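Prillov Unit in Robotic Manipulation
Site visit notes: the two-arm dish-racking cell at Haugen
Prepared by Treasa Dolan for students attending the March demonstration

1. Purpose of the visit

These notes accompany the demonstration at the Haugen laboratory and should be read with the week 7 lecture on contact and grasping. The demonstration uses tableware and a dish rack. The task is familiar, the parts are cheap to replace, and the difficulties are the same ones met in bin picking and kitting: thin rims, glossy surfaces, awkward poses and a receptacle with narrow slots.

Students should arrive at Haugen by 9:45 am. Closed shoes are required. Bags stay on the shelf outside the bay. The emergency stop will be pointed out before the arms are enabled, and all students remain behind the yellow floor line while they are powered.

2. Rim contact

A plate lying flat offers a gripper very little to hold. The lower face is close to the table and the upper face is open, so the usual approach is a pinch on the rim with one finger on either side of the wall. A bowl is easier in one respect, as its wall stands clear of the surface, and harder in another, as the wall is curved and the bowl will roll or pivot if the contact is off centre.

With two arms, one arm can bear against the rim while the other positions itself for a grasp. The wrist view is the one to study for this kind of contact. It gives the position of the finger relative to the rim at a scale the overhead view does not provide.
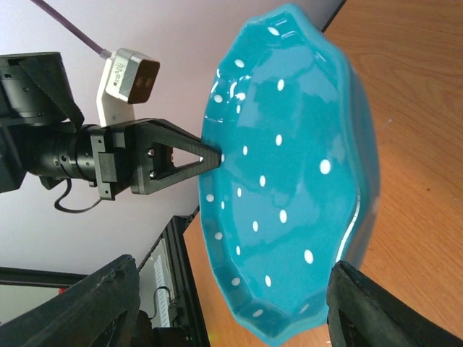
Page 3 of 7

The turquoise bowl has a high-gloss glaze and a scalloped rim, and both features matter. The glaze returns bright reflections along the rim and inner wall, which can be mistaken for edges by a simple gradient detector. The scallops mean that the local surface normal changes along the rim. A finger narrow at the tip, such as the triangular one touching the left of the rim, can sit within a single lobe. A wide flat finger may bridge two lobes and touch at two points, which changes the friction analysis given in the lecture.

Exercise 2.1. Sketch the friction cone for a single point contact on a lobe of the rim. Repeat for a finger bridging two lobes. State your assumption for the coefficient of friction of glazed ceramic.

3. Layout of the cell

Both arms are fixed to a rail along the front edge of the table and reach away from it. The rack stands toward the rear on the right-hand side. This arrangement gives the right arm a short path to the rack and leaves the left arm to work the open part of the table. The two workspaces overlap in the middle, and the overlap is where most planning effort goes.

Cables are run externally along the white links, with slack at the wrist. External routing is simple to service. Its cost is that the cable occupies space the planner must know about. In the Broneo planning package used in our laboratory classes, the cable is represented by an inflated volume on the upper link, and students should compare that approximation with the loops they see on the day.

The following terms are used in the remainder of the notes.

Source: the stack or loose item from which an object is taken.
Target: the slot or tray position in the rack.
Idle arm: the arm not in contact with an object. 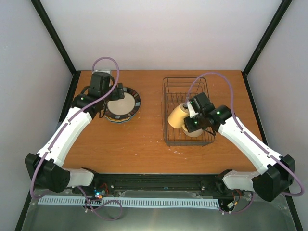
4. Task allocation between arms

Consider the state in which the left gripper is at the stack of plates and the right gripper is holding the tan mug in the rack. Each arm has its own contact and neither is waiting on the other. The simplest controller would forbid this and run the arms in turn. Running them together shortens the cycle, but it requires a check that the upper links stay apart for the full duration of both motions, including any retry.

The stack presents a separate problem. The rim of the top plate lies close to the rims below it, and a finger inserted too low will pick up two plates. Depth from an overhead camera is seldom good enough to separate them. Common remedies are a compliant approach from above, a slight lateral push to offset the top plate, or a check of the lifted weight.

Exercise 4.1. The supplied log contains 1532 samples of gripper position and motor current recorded during closing motions. Identify the onset of contact in the first 16 closures. Describe your threshold and how you chose it.

Exercise 4.2. Propose a test that would distinguish one lifted plate from two using motor current alone. State the conditions under which it would fail.

5. Working inside the rack

A wire rack is a poor target for vision. The wires are thin and dark, they cross one another in the camera view, and a depth sensor tends to report the surface behind them. Planning to a fixed rack pose is common for this reason, with the rack either clamped or located once at the start of a run.

Items already in the rack also narrow the approach. Note the yellow mug on its side, the white cup next to it and the upright yellow plate partly hidden behind the gripper. A wrist reaching down into this space hides part of the target from the overhead view, and the final part of the motion relies on the wrist camera or on contact.
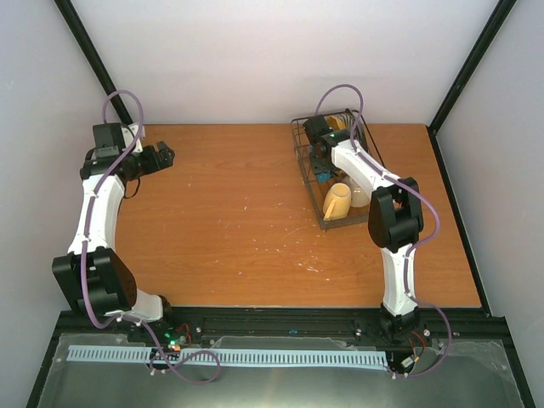 6. Object order and final placement

The order of loading affects how much clearance remains. Plates in the rear slots are best placed from above with the plate vertical, and tall items in front of them obstruct that motion. Mugs and bowls tolerate a wider range of poses. A mug may be upright or on its side and still be counted as placed under the Skarkton scoring sheet, provided it is supported entirely by the rack.

Compare two rack states during the visit. Record for each the items present, the orientation of each item, and the free slots remaining. In the arrangement with the yellow and white plates standing in the rack, a pale yellow mug upright and a beige bowl tilted on its side, the teal plate is flat on the table with the left gripper beside its rim. Consider what sequence of grasps would bring that plate to vertical. A direct pinch and wrist rotation is one option. A handover to the right arm is another, and it carries the extra cost of a second grasp on a rim that is partly occupied by the first gripper.
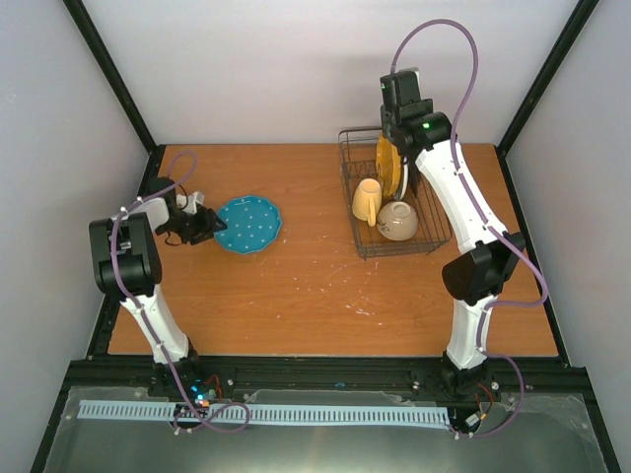 7. Report requirements

Submit one report per pair, to a maximum of four pages excluding figures. The report is marked out of 100. It must contain:

a labelled plan of the cell, with the overlap region marked
answers to exercises 2.1, 4.1 and 4.2
a proposed grasp sequence for one plate, with the failure modes of each step
the rack record described in section 6

Sketches may be done by hand if legible. Units are to be metric. Code is submitted separately through the unit page and is not counted toward the page limit.

Questions on the log format should be sent to Treasa Dolan before the visit.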